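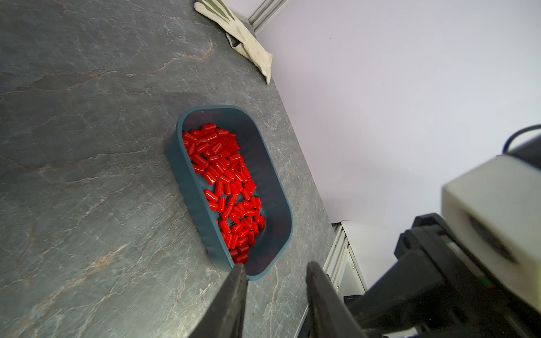 2 min read

I've been promising an update on the arm for ages, so, deep breath, it moves! It moves rather well, as it happens, and only one mug has died for the cause.

Those of you who came to the Plinham open evening will remember it as a box of brackets and a lot of optimistic talk from me. Since then Tipene Kerslake has squared up the aluminium frame (twice, after I leaned on it), and Ebony Sheehan has rewritten the bit of code that made the wrist spin the long way round every single time. I could have hugged her.

The job I've set it is picking the little red caps out of their tray one at a time. I thought small and light would be easy. Ha! They're shiny, they roll, they lie on top of each other at all angles, and the gripper has to come down between them without shoving the whole heap up one end. Our best run in November was 38 in a row before a miss, out of 259 tries that evening, and I went home very pleased with myself.

Next up is softer tips for the fingers. Merle Pirihi reckons silicone, Declan Ngata swears by bicycle inner tube, and I'll be trying both, probably with tape. If you've got an old inner tube going spare, drop it in the tub by the kettle. I'm usually there from 7 pm and always glad of company (and biscuits).

50 shares
6 comments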